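4. What couples told me about separation agreements

Bart Mertens, March

I went into this part of the study expecting to hear mostly about money. We had 2697 survey responses from people who had separated in the Jondville court district, and 556 of those had signed some kind of written agreement before anyone filed anything. So I figured I'd be reading about houses and pensions for weeks. And there was some of that! But what people really wanted to talk about was the timing, meaning when they signed, who had read the thing first, and whether they'd had a lawyer of their own at that point.

I should say how I sorted the answers. Gerasimos Makris and I each read the free-text comments separately and put them into 4 groups (no advice, shared advice, one side advised, both sides advised). Where we disagreed we talked it over, usually for far too long, and if we still couldn't settle it we left the comment out. I also did follow-up interviews with 20 people, most of them over the phone in the evening, once the kids were in bed. 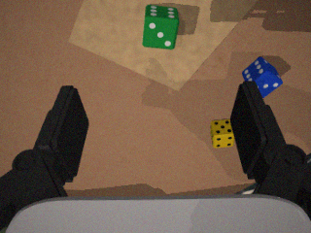
Figure 3. Green die on a tan patch, brown tabletop (computer rendering).
Page last changed: March, 4:20 p.m.

The shared advice group surprised me most. These are couples who went to a single mediator, often through the Tridora program, and came home with a draft they both felt fine about. Several told me they signed it that same week. One woman said she had never asked what would happen to the agreement if her ex moved away with their son, and the draft didn't mention it either. She only found the gap when she needed the answer.

People with a lawyer each were grumpier about the cost, but they could explain their own agreement to me without digging it out of a drawer. I liked that as a rough test, though I wouldn't lean on it too hard. Butkienė's earlier interviews used something similar, and her couples had been married longer than mine, so I'm careful about lining the two up.

I didn't ask about income directly, and I wish I had. It would have helped with section 5, where I look at which agreements were later reopened.

Contact: Savulell Family Law Research | Copyright Savulell | Back to top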